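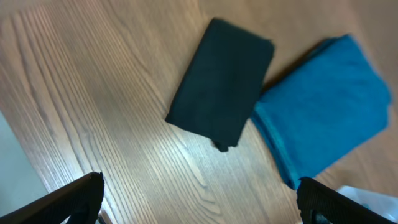 Print this page | E-mail this page
October 3, 2019
Trefor Bevan

Unit 7: Folding and Storing Linen

Folded linen is judged by its edges and by the space it takes on the shelf. Students should fold lengthwise first, then across, smoothing each layer by hand. Cloths and towels are folded separately; the black cloth makes a smaller rectangle than the blue towel beside it, and the corner left sticking out at its lower end should be tucked in before storing. Towels with a thick pile need fewer folds.

For the practical at Matheson House, each student will fold for 30 minutes. Read the Zurstead notes beforehand.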